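Filed under: Reading Life, Memoir & Other True Stories

My January book, finished in May

I started Marietjie Coetzee's memoir The Salt Ledger in January, on a train, and I closed it last night in the bath with the water gone cold. It's only 300 pages! I am not usually this slow, but I kept putting it down to go and call my mother, or to look for a photo of my grandfather I was sure I still had (I don't, or it's in the box under the other boxes).

So, the book. Coetzee grew up over a hardware store in a town called Stastilville, one of 9 kids, and her father kept a ledger of everything anybody in the family owed him. Shoes, bus fare, a broken window. When he died she inherited the ledger and nothing else, and each chapter opens with a line from it. I thought that would get old by page 73 and I was wrong, I was reading ahead just to see the next entry.

She's very funny about her sisters and pretty hard on herself, maybe too hard in the middle section, when she's living in a rented room and writing letters she doesn't mail. I skimmed some of those. The letters all sort of sound the same, and I wanted to get back to the store and that awful uncle with the paint cans. 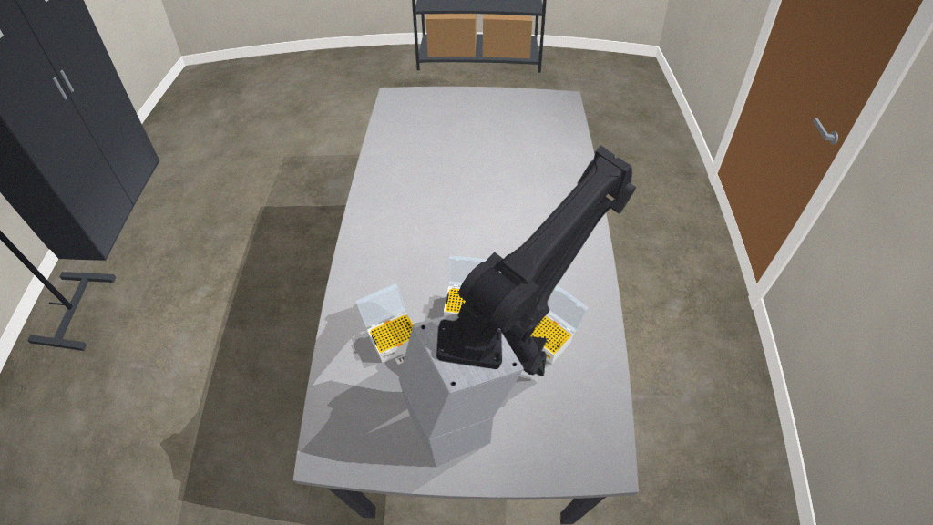

What I'd pass along to my book group

We're reading it next, my pick, and Dragica Vasić has already emailed to ask whether it's sad. Yes, Dragica, but there's a wedding in chapter four that made me laugh so hard I had to explain myself to my husband, and then it wasn't funny when I explained it.

A few notes for the group. Get the Zindine paperback if you can, the one with the green spine, as the type is a lot bigger. Don't read the introduction first! It gives away what happened to the brother. And if the chapter on the flood drags for you, hang on until she finds the second ledger, the one her mother kept.

I'm still thinking about that second ledger. Her mother wrote down what she'd been given: a peach, a ride home, somebody holding the baby for an hour. Coetzee just copies out two pages of it and leaves it alone, with no comment at all, and I cried a bit and had to run more hot water.

Next up for me is a 700-page biography I've been dodging since my birthday. Send snacks.

Get new posts by email! One note a month, and you can unsubscribe whenever you like.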